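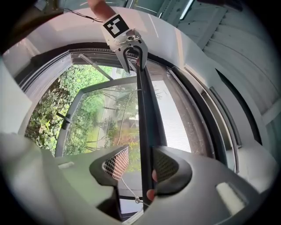
Session 4: Reading a match report (and writing one that holds up)

Okay, welcome back. Last time we got through lineups and squad numbers, and I promised we'd get to the report itself. These notes cover what I said in class plus a few things I ran out of time for. Bring your marked-up copy of the Grakwood report next time, because we're going to take it apart again.

The score goes up high

I know some of you like to build up to it. I used to do that too, and my first editor cut my opening two paragraphs every single week until I stopped. A reader who missed the game wants to know who won and by how much, and wants it in the first sentence or, at a push, the second. Grakwood 2, Sevia 1. Then tell me what decided it.

Try writing the lead without an adverb. "Grakwood came from behind to beat Sevia 2-1" is plenty. You don't need "dramatically" in there – coming from behind already does that work.

Picking the turning point

Most matches have one moment that everything else hangs on, and it isn't always a goal. In the Grakwood game I'd argue it was the substitution in minute 70. Sevia took off their holding midfielder to protect a 1-0 lead with an extra center back, and after that the middle of the field was wide open. Both Grakwood goals came through that space. A few of you picked the equalizer as your turning point, and I gave full credit if you explained it, but go back and ask what made the equalizer possible.

When you take notes during a game, write the minute down first and the event second. Always! I have whole notebooks from my early years full of things like "great save, low to left" with no time next to them, and they were useless by the final whistle.

Player facts, and how many is too many

This is where the homework got messy. You all found the stats page for the league and you all fell in love with it. One report (you know who you are, and I did enjoy it) had eleven numbers in the second paragraph.

A number belongs in the report if it changes how I see the match. Say a striker scored his first goal of the season in June, after a long stretch out of the team. That's worth a line, since the reader now understands why his teammates all ran to him. His pass completion in the same game probably isn't.

Watch the difference between an appearance and a start. A player who comes off the bench has made an appearance but hasn't started. An unused substitute has done neither. He's in the matchday squad and that's it. I took off points for this more than anything else, so please check it before you hand in.

Also be careful with "debut." League debut, club debut and senior debut can be three different days for the same player. Say which one you mean.

Attendance

The gate at the Daltov match was 293. Several of you wrote "a packed crowd," and one wrote "a sparse crowd," and neither of you had looked up how many the ground holds. Give the figure and leave it there unless you have something to compare it to.

Naming the teams

Use the full club name the first time, then the short one. Nicknames are fine once or twice in a longer piece. Don't swap between the nickname, the city, the shirt color and "the home side" all in one paragraph, though. I read one last week where I honestly thought four teams were playing.

Same goes for "the visitors." If it's a neutral field, there aren't any.

Quotes

Get one from each side if you can, and keep them short. If a coach tells you the boys gave everything, thank them and ask another question. I usually ask about one specific moment – "What did you say to them after the second goal?" – and the answers get a lot better.

Clean up the ums if you like. Don't change the words.

Homework

Watch the recording of Farahani against Daltov, the full match please, with no highlights reel. Take timed notes as you go. Then write a report of no more than 300 words with the score in the first sentence, one turning point you can defend, and no more than 4 numbers apart from the score and the minutes.

On a separate sheet, list every appearance, start and unused sub for Farahani. It's boring, I know. It takes ten minutes and you'll stop mixing them up.

Reports are due at the start of class. If the recording won't play for you, email me before the weekend and I'll sort out a seat in the viewing room. Next time: headlines, and why mine are always too long.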